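Grillix 골프장 데이터 README

마지막 수정 2022년 12월 8일

급하게 정리함. 빠진 거 있으면 이슈에 남겨주세요. 문장이 뚝뚝 끊겨도 이해 바람.

개요

Poltamville 지역 골프 코스 정보 모음. 코스별 홀 정보, 티 위치별 거리, 그린피, 티타임 운영 방식, 잔디 종류, 카트 규정까지. 원래는 Poltamville 여행 갈 때 쓰려고 만든 표였는데 점점 커져서 따로 저장소로 뺐음. 예약 사이트 아님. 예약 기능 넣어달라는 요청 계속 오는데 계획 없습니다.

다루는 범위는 Poltamville 북쪽 해안 구역과 Giáp 강 건너편 내륙 구역. 남쪽은 아직 안 들어감. 남쪽은 회원제가 많아서 요금 확인이 어렵고, 전화해도 잘 안 알려줌.

폴더 구성

courses 폴더: 코스 기본 정보. 코스 하나당 한 줄.
holes 폴더: 홀별 파, 핸디캡 순위, 티별 거리.
rates 폴더: 요금표. 시즌별로 파일이 나뉘어 있음.
notes 폴더: 직접 쳐보고 적은 메모. 형식 제각각이라 기계로 읽는 건 추천 안 함.

전부 CSV, 인코딩은 UTF-8. 엑셀에서 그냥 열면 한글 깨질 수 있음. 데이터 가져오기 메뉴로 열 것.

courses 컬럼 설명

course_id: 코스 고유값. 이름이 바뀌어도 이건 안 바뀜.
name_local: 현지 표기 이름.
name_ko: 한글 표기. 내가 임의로 적은 것이라 공식 표기랑 다를 수 있음.
zone: north 또는 inland.
access: public, semi, resort, private 중 하나. semi는 회원 우선이지만 빈 시간에 비회원도 받는 곳.
grass_green: 그린 잔디. bermuda, bent, paspalum, unknown.
walk_ok: 걸어서 라운드 가능한지. y, n, late. late는 늦은 오후만 됨.
slope, rating: 스코어카드에 적힌 값 그대로. 카드에 없으면 비워둠.
last_check: 마지막 확인 시점. 월까지만 적음.

holes 컬럼 설명

course_id, hole_no, par, hcp_rank는 이름 그대로.
dist_back, dist_mid, dist_front: 뒤, 중간, 앞 티 거리. 단위는 전부 야드. 미터로 표시하는 코스는 변환해서 넣음. 반올림 때문에 합계가 스코어카드 합계랑 조금 안 맞는 경우 있음. 버그 아닙니다.
water: 해저드 물이 플레이 선에 걸리는지. 이건 주관적임. 티샷 기준으로만 봄.
티가 6개나 되는 코스도 있는데 그 중에 3개만 골라서 넣었음. 제일 뒤, 남자 일반, 제일 앞. 나머지는 notes에 적어둔 것도 있고 아닌 것도 있고.

rates 컬럼 설명

요금은 현지 통화, 세금 포함. 카트비 포함 여부는 cart_incl 컬럼 볼 것. 이거 안 보고 비교하면 틀림. 제일 많이 들어온 문의가 이거였음.
season: peak, shoulder, off. 2월은 코스마다 취급이 달라서 조심. 북쪽은 2월을 off로 잡는 데가 많고 내륙은 shoulder로 잡는 데가 있음. 코스 쪽 구분을 그대로 따랐습니다.
daypart: morning, midday, twilight. 트와일라잇 시작 시각은 일몰 따라 바뀌어서 시각은 안 넣음.
resident_rate: 지역 주민 할인가. 여행자는 해당 없음. 비교할 때 이 컬럼 섞어 쓰지 마세요.

수집 방법

코스 홈페이지랑 스코어카드 보고 손으로 입력. 전화 확인도 함. 홈페이지 요금하고 전화로 들은 요금이 다를 땐 전화 쪽을 넣고 source 컬럼에 phone이라고 표시. 크롤러 안 씀. 그래서 업데이트가 느림. 입력 후에 Plendaseck 스크립트로 검사 한번 돌림. 하는 일은 단순해서 파 합계, 홀 번호 누락, 거리 순서(뒤 티가 앞 티보다 짧은 경우) 정도만 잡아냄. 요금은 검사 못함. 눈으로 봐야 됨.

알려진 문제

내륙 코스 2곳은 그린 잔디 교체 중이라 grass_green 값이 예전 것일수 있음.
Giáp 강 바로 옆 코스는 비 많이 오면 후반 일부 홀을 파3로 바꿔서 운영함. 데이터는 정상 운영 기준.
name_ko 표기 통일 안 됨. 컨트리클럽, CC, 씨씨 다 섞여있음. 언젠가 고칠 예정.
리조트 패키지 요금은 빠져 있음. 숙박이랑 묶이면 1라운드 값을 떼어낼 방법이 없음.
리뉴얼로 닫은 코스는 지우지 않고 status에 closed로 둠. 필터 걸고 쓰세요.

이런 데 쓰면 됨

여행 코스 후보 뽑기, 요금 비교, 거리 보고 티 고르기. 4명 한 팀 기준 예산 짜는 데도 쓸 만함. 2명만 가는 경우엔 모르는 팀이랑 조인되는 코스가 많으니 join 컬럼 참고.

이런 데는 쓰지 말 것

핸디캡 공식 계산. slope, rating 값이 오래됐을 수 있음. 공식 값은 코스에 직접 확인. 실제 결제 금액 근거로도 쓰지 말것. 요금은 예고 없이 바뀜.

기여 방법

CSV 수정해서 보내면 됩니다. 한번에 코스 하나씩만. 여러 코스 섞어서 보내면 확인이 너무 오래 걸림. 요금 수정은 근거 꼭 적어주세요, 스코어카드 사진이든 페이지 주소든. "지난번에 갔을 때 이랬음"도 받긴 하는데 source에 visit으로 들어감. 컬럼 추가 제안은 먼저 이슈로. 갑자기 새 컬럼 붙여서 보내면 검사 스크립트가 죽음.

라이선스

자유롭게 쓰되 출처에 Grillix 표시. 상업적으로 써도 됨. 틀린 값 때문에 생긴 문제는 책임 못 짐.

변경 내역

요금 파일 시즌별로 분리.
join 컬럼 추가. 내륙은 거의 다 채움, 북쪽은 아직.
water 기준을 티샷만 보는 걸로 변경. 예전 값이랑 비교하지 말 것.
오타 수정 다수. 아직도 많음.
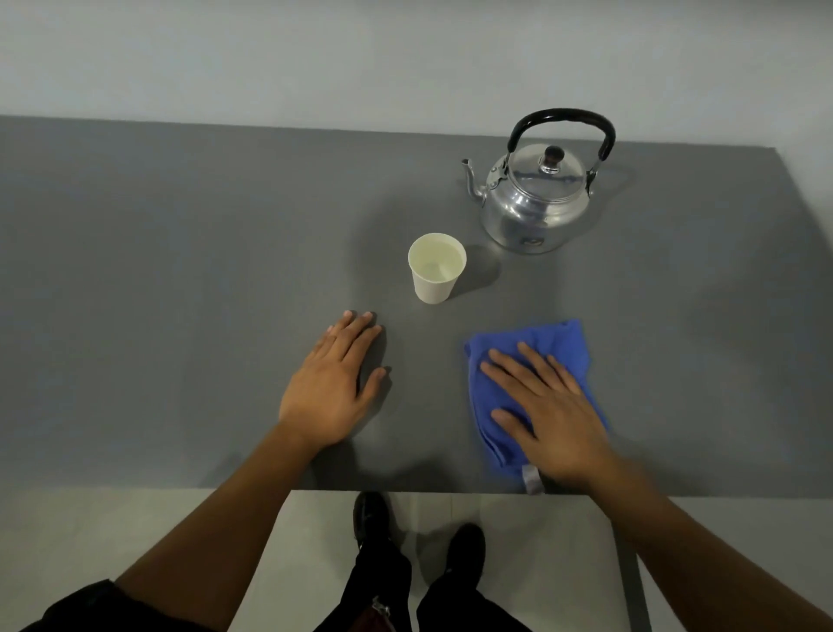 카트비가 요금에 들어 있는지는 어느 컬럼에서 확인하나요?

rates 폴더 파일의 cart_incl 컬럼에서 확인하면 됩니다.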